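Kapitel 4
Obst aufschneiden und anrichten

Als ich im Juli meine erste Schicht in der Kantine von Backlund hatte, drückte mir Kjell Magnusson ein Messer in die Hand und zeigte auf einen Stapel Wassermelonen. »Dreiecke bitte, für 40 Leute.« Ich hatte zu Hause bestimmt schon mehr als 30 Melonen zerlegt und dachte, das wird ein gemütlicher Vormittag. Von wegen! Meine Stücke waren mal daumendick, mal so dünn, dass sie beim Anheben durchbrachen, und der Saft lief mir bis in die Ärmel.

In diesem Kapitel geht es deshalb um die Melone, bevor wir uns in Kapitel 5 an Ananas und Mango wagen. Wir fangen mit dem klassischen Dreieck an: Frucht halbieren, Hälften vierteln, dann quer in Scheiben schneiden. Die Schale bleibt dran – sie ist der Griff und hält das Stück zusammen.

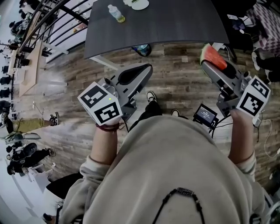 Beim Anrichten fasse ich die Stücke möglichst wenig an. Rotes Fruchtfleisch bekommt schnell Druckstellen, und an der Spitze sieht man jeden Fingerabdruck. Britt-Marie Ljungberg, bei der ich später gelernt habe, legte immer 12 Stücke im Kreis auf die Platte, Spitzen nach innen, und schob den Rest locker in die Mitte. So mache ich es bis heute (na ja, an guten Tagen).

4.1 Das richtige Messer

Ihr braucht eine lange, glatte Klinge, die einmal ganz durch die Frucht reicht. Legt ein feuchtes Tuch unter das Brett und schneidet von der Melone unten und oben eine Kappe ab, damit sie fest steht.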